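Workshop notebook - bench 2, clear-down and battery sort
Saturday, started 14:00

Purpose of today: get the wooden bench back to a state where small parts can be put down and found again, sort the AAA cells, and decide what goes in the red bins and what goes in clear tubs. Carried over from the February list, where it has sat under "when quiet".

Bench top first. The butcher block has been picking up crumbs and filings along the plank seams. The seams are shallow but they hold anything finer than a grain of rice, and the extrusion rail round the edge stops debris being swept straight off on to the floor. Sweeping towards the rail just packs dirt into the corner between wood and aluminium. Method that works: brush along the grain, parallel to the seams, finish in the middle of the top, and collect there. Dustpan flat on the wood, lip square to the planks.

The long-handled pan is awkward at bench height. It is meant for floors and the handle wants to go somewhere. Laying it back over the rail keeps the scoop flat enough to use. A short hand pan would be better. Added to the Ciltton order, low priority. 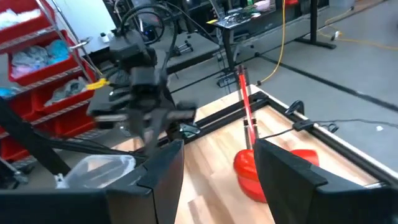
Red dustpan on the bench top, handle out over the rail. Red bins on the wire shelving behind.

Rail: wiped with a dry cloth only. Last time solvent was used on it the residue ran under the edge and lifted the oil finish on the wood, and the patch took two coats to blend in. Clamps left where they are. Anyone moving a clamp should mark the old position with pencil on tape, not on the wood.

Finish on the top is Staltirix hard oil, coat applied last autumn. Water drop test near the middle: beads, holds for 8 minutes, no dark ring after wiping. No recoat needed yet. Repeat test in the spring and do one nearer the rail, where hands rest.

15:20. Batteries.

Loose AAAs have been turning up in the red bins, in drawers and in the tub of cable ties. Everything found gets tipped out on the bench, checked one at a time, and put away in one of two places. No third pile for "probably fine". That pile is how the problem started.

Procedure as used:
Read the date on the sleeve. Anything past date goes to recycling without being measured.
Check both ends for white crust or staining. Crusted cells go in the recycling tub in a separate bag, wipe hands and bench afterwards.
Measure open circuit on the Quezada meter, then again with the load resistor across it for a count of five.
Write the loaded figure on a bit of tape only if it is borderline. Good cells get no tape.

Open circuit alone is not worth much. A tired alkaline recovers to a respectable reading after a week in a drawer and then folds as soon as anything draws from it. The loaded figure is the one to sort on. Threshold kept at the same value as the last sort so the two are comparable.
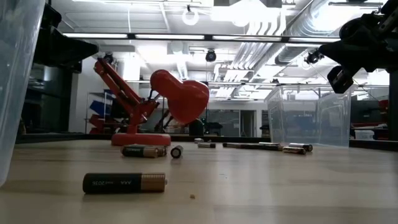
Rolling is the main nuisance. The top looks level but is a little low towards one corner, and a AAA on its side will find that out slowly. Standing them on end helps until somebody leans on the bench. The better answer is a shallow tray with a ribbed base, or a strip of the grooved foam from the old Stundby case. Foam cut to 19 grooves would fit across one of the clear tubs with room for a finger at each end. To be tried next session. Cut with a new blade, the old one tears it.

Keep screws, washers and metal rule off the top while cells are loose on it. One washer bridging two ends in a tub is enough to warm things up.

16:45. Storage.

Agreed split, to be written on the shelf edge:
Red bins: heavy or dirty items. Brackets, offcuts of extrusion, clamps, anything with oil on it.
Clear tubs: small, clean and mixed items that need to be seen without opening. Cells, fittings, spare feet, fuses.

The clear tubs scratch if they are slid across the bench with grit under them, and after a few months they go cloudy on the base. Lift, do not slide. The rims are stiff enough to lift one-handed when part loaded, though the walls bow if the tub is filled with anything metal. Weighed one full of mixed fittings at 785 g and that was comfortable. Treat that as normal load until somebody has a reason to go higher. 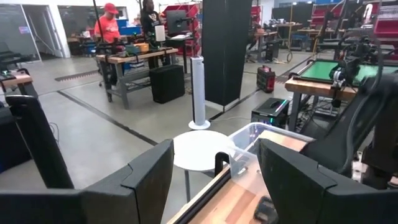

Clear tub on the bench top. Second bench with the green cutting mat beyond.

Cutting stays on the other bench, on the mat. There are knife marks in this top from before the rule and they catch dirt exactly as the seams do. Two of the deeper ones want steaming and a light sand, with the grain, then oil. Not today.

Floor cables under the second bench still need tying up. Allow a full hour, power down first, label both ends before anything is unplugged.

To do:
- foam insert for the cell tub
- hand pan and brush on the Ciltton order
- labels for shelf edge, printed not handwritten
- check bench level, shim the low corner if the foot has backed off
- steam and sand the knife marks
- battery recycling to the drop-off, tub lid taped

Stopped 17:30. Meter back in its case, leads coiled, range switch off.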